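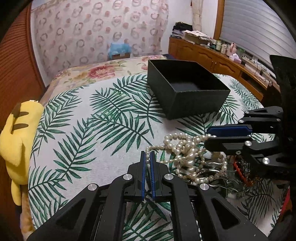 Strand of pearls between two grippers.

Section 4: Setting up a collateral record in Pletach

If you've got this far, you've installed Pletach, you've made your company profile, and you've probably clicked on the Collateral tab and wondered why it's gray. It stays gray until you have at least one loan on file. So go do Section 3 if you skipped it (I know some of you skipped it), then come back.

I wrote this section after setting up my own records for a loan secured on shares, so that's the case I'll follow. My borrower is a holding company called Guerra, the lender is Prulstead, and the thing being pledged is a block of shares in Utus, a small yard that builds workboats. If your loan is secured on equipment or receivables instead, the screens are nearly the same, and I'll point out where they split.

Before you start

Have the signed pledge agreement open next to you. You'll want the number of shares, the date the pledge takes effect, and the page that says who gets to vote the shares while the loan is running. That last one is buried near the back in every agreement I've ever read. You'll also need editor rights. Viewer rights let you fill in the whole form and then refuse to save it, and yes, I found that out the slow way!

4.1 Add the pledged asset

1. Open the loan and click Collateral, then New Asset.

2. Under Type, pick Shares. (Equipment people, pick Equipment and jump to step 5.)

3. In the Issuer box, type the name of the company whose shares are being pledged. For me that's Utus. Don't type the borrower here. The borrower is already attached to the loan, and if you enter it twice Pletach will happily draw you an ownership chart with a company owning itself.

4. Enter the share count. I put in 700. Leave out commas and spaces.

5. Enter the unit value and the date of that value. Use the value in the agreement for now, even if you know it's gone stale. You can revalue later in 4.3.

6. Click Save Draft. The asset shows up in the list with a yellow tag.

Note: The yellow tag only means the asset isn't linked to a lender yet. It isn't an error, and support gets a lot of mail on this one.

4.2 Link the lender

1. Click the yellow tag. A side panel opens.

2. Choose your lender from the list. If there's more than one, add each of them separately and give each its own share of the total. In my file Prulstead takes 500 of the shares, and a second lender holds the other 200.

3. Pick the rank. First means first in line. If two lenders are sharing equally, set both to First and check the box marked Equal Ranking.

4. Set Voting Rights to Owner, Lender, or Owner Until Default. This is where you need that page near the back.

5. Click Confirm. The tag turns green.

Caution: Once the tag is green you can't change the rank without releasing the asset and starting over. The history stays in the log forever, so your auditor is going to see it and ask. Read the panel twice before you click.

4.3 Revalue and set an alert

I do this every June and again whenever the price of the shares moves a lot. You can set your own schedule.

1. Open the asset and click Revalue.

2. Type in the new unit value and a source. Anything works as a source as long as you'll understand it next year. "Email from broker" is fine. "See notes" is not, and I say this as someone with a file full of "see notes."

3. Check the coverage figure at the top right. That's the value of the collateral divided by what's still owed, shown as a percentage. Mine read 244 when I first set it up, and I felt very comfortable.

4. Click Alerts and enter the coverage level where you want a warning. Look in your agreement for the level at which the lender can ask for more security, and set your alert a good bit higher than that so you have time to make phone calls.

5. Choose who gets the email. Add a second person. People go on vacation.

Note: Alerts go out at 6 a.m. based on the values saved the night before. If you revalue at lunch and coverage drops, you won't hear about it until the next morning.

If something looks wrong

Coverage shows a dash: the loan has no balance. Go back to Section 3 and enter one.

Error 81 when you click Confirm: the lenders' shares add up to more than the asset holds. Check for a typo, usually an extra zero.

The asset has vanished from the list: look at the filter above it. It resets to Active Only whenever you log in, and drafts don't count as active.

Releasing an asset when the loan is paid off is covered in Section 5.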